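Boletín de Fenitz — número de junio

Volantes, bandejas y una etiqueta que lo cambió casi todo

Hola otra vez. El mes pasado prometí que contaría cómo iba Sondik y luego mandé un boletín entero sobre conectores, así que hoy toca pagar la deuda. Aviso de que va largo y de que hay bastante bádminton (yo tampoco lo vi venir cuando empecé a trabajar en manipulación).

Para quien se haya suscrito hace poco: Sondik es el nombre que le pusimos al método con el que entrenamos a nuestros brazos pequeños por imitación. Una persona teleopera, el brazo copia, guardamos lo que ven las cámaras de muñeca y lo que hacen las articulaciones, y después una política aprende a producir los movimientos a partir de las imágenes. Hasta ahí, lo mismo que hace medio mundo. Lo nuestro está en cómo troceamos las demostraciones antes de entrenar, y de eso va este número.
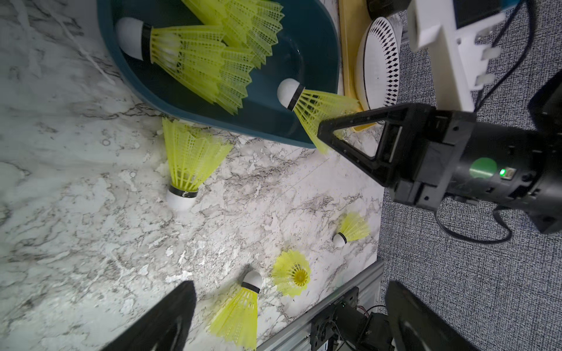 Tiempo de lectura: 7 minutos

La tarea se explica en una línea: volantes amarillos de bádminton, una bandeja verde azulada, y todos los volantes tienen que acabar dentro. Ya está. Mi familia me pregunta a qué me dedico y cuando lo cuento así se hace un silencio larguísimo en la mesa.

Pero un volante es un objeto precioso para fastidiar a una pinza. Tiene una punta de corcho, redonda y firme, y una falda de malla que cede en cuanto la aprietas. Si lo coges por el corcho, va bien y sale recto. Si lo coges por la falda, se deforma, gira un poco entre los dedos y lo sueltas mirando hacia donde le da la gana. Encima puede estar tumbado, o de pie sobre el corcho con la falda abierta hacia arriba como una flor, y cada postura pide una entrada distinta. Y cuando ya hay unos cuantos en la bandeja, las faldas se montan unas sobre otras y el siguiente puede quedarse colgando del borde.

La primera versión de la política la entrenamos con 209 demostraciones completas, de principio a fin, sin cortar. Funcionaba de una manera muy humana, en el peor sentido: los primeros volantes los recogía con una soltura que daba gusto, y hacia el final de la tarea empezaba a dudar. Se acercaba, se apartaba, se volvía a acercar. A veces se quedaba flotando encima de la bandeja con los dedos abiertos, como quien entra en la cocina y ya no recuerda a qué iba.

Nuestra primera sospecha fue la falta de datos (siempre es la primera sospecha, y además es la cómoda, porque se arregla grabando más). Antes de lanzarnos a grabar me senté con un café y repasé los episodios malos uno por uno. Lo recomiendo muchísimo, aunque dé pereza. En casi todos, la duda aparecía justo después de soltar un volante, cuando tocaba elegir el siguiente. El agarre en sí era correcto. Lo que fallaba era la elección.

Y claro, al mirar las demostraciones con esa idea en la cabeza, se veía enseguida. Quienes teleoperamos no seguimos ningún orden. Yo voy primero a por el que tengo más cerca. Otra persona del equipo empieza por los tumbados y deja los que están de pie para el final. Otra cambia de criterio a mitad de episodio, y cuando le preguntas por qué te dice que ese «lo tenía a mano». Para la política, dos escenas casi iguales llevaban a dos destinos distintos, y ella hacía una especie de promedio que terminaba en el hueco entre dos volantes. Un sitio en el que, por definición, no hay nada que coger.

Lo que hace Sondik es bastante sencillo de contar. Cortamos cada demostración en el instante en que la pinza se abre para soltar. Cada trozo tiene así un solo volante protagonista, y a ese trozo le añadimos una etiqueta con el destino: el punto, en la vista de la cámara, donde los dedos se van a cerrar. La etiqueta se saca sola, mirando hacia delante en la grabación hasta el siguiente cierre, así que no hay que marcar nada a mano. Durante el entrenamiento, la política recibe la imagen y el punto. Durante la ejecución, un segundo módulo pequeñito propone el punto y no lo cambia hasta que la pinza se ha cerrado. Nos costó 3 intentos dar con ese «no lo cambia», y ahora me parece lo más importante de todo el método.

En el primer intento el módulo proponía un punto nuevo en cada fotograma, y las dudas volvieron tal cual, solo que ahora las podíamos dibujar en pantalla (muy bonitas, eso sí, un puntito rojo saltando de volante en volante). En el segundo lo manteníamos fijo durante un tiempo determinado, y el brazo perseguía puntos caducados cuando rozaba algo y lo movía. En el tercero lo dejamos fijo hasta el cierre, con una única salida: si el objeto se desplaza más de lo tolerable, se suelta el punto y se pide otro. Con ese llevamos trabajando desde entonces.

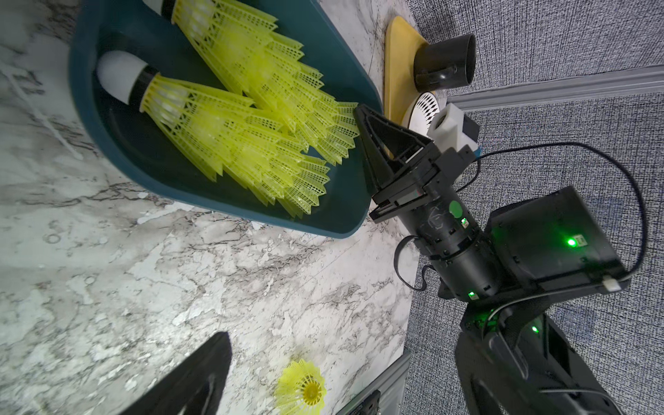 Para evaluar hicimos series de 10 ejecuciones por configuración, con el mismo reparto inicial para la política vieja y la nueva, y contamos como fallo cualquier parada en la que hubiera que intervenir. Soy consciente de que es una muestra pequeña y por eso no voy a poner un porcentaje en negrita al principio del boletín. Lo que sí puedo contar es en qué tipo de situación se nota la diferencia. Pensad en un momento como el de la foto, con dos volantes dentro de la bandeja, las faldas solapadas, y otro sobre la mesa con la malla vista de frente, hecha un círculo. Para una cámara de muñeca eso es mucho amarillo junto y un poco de amarillo suelto, y a la política vieja el montón grande la atraía como un imán, aunque allí ya no hubiera trabajo pendiente. La nueva tiene el punto puesto en el volante de fuera antes de empezar a moverse, y lo de dentro deja de tirar de ella.

Ese atasco concreto, el de volver a la bandeja a por lo que ya está guardado, era el más frecuente en la política antigua y en las series nuevas ha desaparecido. Las dudas entre dos volantes cercanos también han bajado mucho. Lo que sigue igual, o puede que un pelín peor, es el agarre por la falda. Sondik elige mejor adónde ir, pero una vez allí agarra con la misma destreza de antes. Si el punto cae sobre la malla, la pinza se va a la malla tan contenta.

Esto último tiene una explicación que me da un poco de vergüenza. Como la etiqueta sale del cierre de los dedos en la demostración, hereda todas nuestras manías. Yo agarro por la falda más de lo que creía. Bastante más. Revisé mis episodios convencido de que era un operador finísimo y resulta que soy el principal proveedor de malos agarres del conjunto de datos — lo cual ha sido muy celebrado en la oficina.

Se nos ocurrieron dos arreglos. Uno era filtrar los trozos con agarre de falda, que es rápido pero tira a la basura datos que en lo demás están bien. El otro era conservarlos todos y darles menos peso en el entrenamiento. Probamos los dos con una versión recortada del modelo, la que llamamos Bovum porque entrena en una noche y al día siguiente ya tienes algo que mirar. El filtrado empeoró los casos en que el corcho queda tapado, porque en esos la falda es la única opción y la política ya no había visto ningún ejemplo. Con los pesos salió mejor. Sigue cogiendo por la malla cuando no hay otra, y va al corcho cuando lo tiene a la vista.

Un par de cosas prácticas, por si alguien quiere montar algo parecido en su laboratorio o en su salón:

El corte por apertura de pinza es muy sensible al ruido. Nosotros exigimos que los dedos sigan abiertos durante 4 fotogramas seguidos antes de dar el trozo por terminado. Sin eso, cada titubeo del operador se convierte en un trozo nuevo y acabas con miles de fragmentos que no van a ninguna parte.

Guardad las posiciones de las articulaciones con la misma marca de tiempo que las imágenes. Parece de primero de carrera, pero en una tanda teníamos un desfase pequeño, y la etiqueta caía sistemáticamente al lado del volante. La política aprendió a fallar con una precisión admirable.

Y repartid los volantes de verdad, con gracia. Al principio los colocábamos casi todos tumbados, porque es como caen si los dejas rodar, y cuando aparecía uno de pie sobre el corcho el módulo proponía el punto en cualquier sitio. Ahora, antes de cada episodio, procuramos que haya posturas mezcladas.

¿Qué viene ahora? El siguiente paso es Mabuza, que es la misma idea con dos brazos repartiéndose los objetos. Ahí el problema de elegir se vuelve más divertido, porque además de decidir a por cuál vas tienes que evitar que el otro vaya al mismo. La primera prueba la hicimos una tarde, sin tocar nada, con cada brazo proponiendo su punto por su cuenta. Eligieron el mismo volante una y otra vez, los dos muy decididos. Estamos viendo si basta con que compartan los puntos antes de moverse o si hace falta que uno mande.

El código del troceado saldrá en cuanto lo deje presentable (ahora mismo hay una función que se llama «cortar_bien_2_definitivo» y me niego a que la vea más gente). El conjunto de demostraciones tardará un poco más, porque quiero revisar antes los pesos de los agarres, empezando por los míos.

Si trabajáis con objetos blandos y tenéis una forma mejor de etiquetar el agarre, contestad a este correo, que los leo todos. Me interesa sobre todo lo de los objetos que son rígidos por un lado y flexibles por el otro, porque después de los volantes queremos probar con brochas y no tengo nada claro por dónde empezar.

¡Hasta el mes que viene!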